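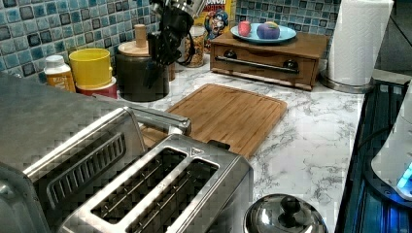 *A two-slot toaster and a bamboo cutting board on the counter.*

Eustaquio Magaña has fixed laptops at Brimcombe Computer Repair for 14 years, and in that time he has heard one sentence more than any other.

"'It just stopped,'" he says. "Then I open it up and there's half a latte in the keyboard."

He doesn't argue with customers. He writes "liquid" on the ticket and lets them read it upside down. On the bench today is a Solitow notebook that shuts itself off every time its owner opens a spreadsheet. Magaña took the bottom cover off and found the fan packed with what he calls "a small gray sweater." Cleaning it will cost her less than the cooling pad she bought to solve the problem, and the cooling pad was also full of hair.

His advice on batteries is equally short. "People tell me they keep it at 100 percent so it'll be healthy. It's plugged in day and night, on a blanket, in the sun. I wouldn't be healthy either." If you work at a desk all day, he says, find the charge limit in the settings and use it. If the trackpad starts to rise or the case won't close flat, shut the thing down, unplug it and bring it in. Don't push on it. A man pushed on one in January and Magaña would prefer to talk about something else.

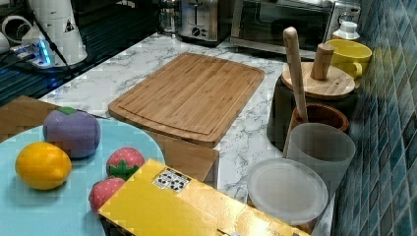 Villaseñor, reached by phone, said that none of this had stopped her from eating soup over her own laptop, and that the repair bill had come to $194. She has since backed up her files. Once.

Magaña sighs at "once." He runs a backup every night to a Jirnier drive he keeps in a drawer, and he tests it by restoring a folder now and then. Most customers own a backup drive, he says, and quite a few of them have taken it out of the box.

And rice?

"Rice is for dinner," he says. "Turn it off, unplug it, don't turn it back on to see if it works. Everybody turns it back on to see if it works."

The phone rings. Somebody's screen just stopped.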